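Dzifa Bonsu had kept the books at the Galter mill for 40 years, and when she finally handed over her keys last December she went home to Pidthorpe, made a pot of tea and had no earthly idea what to do with herself. Her garden was asleep, her sister was away, and the mornings seemed to go on forever (she still woke up at 5, bless her).
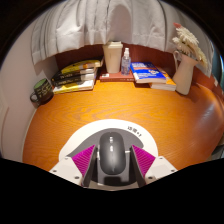
What saved her, she tells me over a second slice of plum cake, was the walking club in Wutville. Ekrem Baysal talked her into it, and she grumbled all the way up that first hill! Now she knows every gate and stile on the river path, and she and Ekrem are planning a spring walk of up to 226 miles, with plenty of stops for soup. Her boots are already by the door.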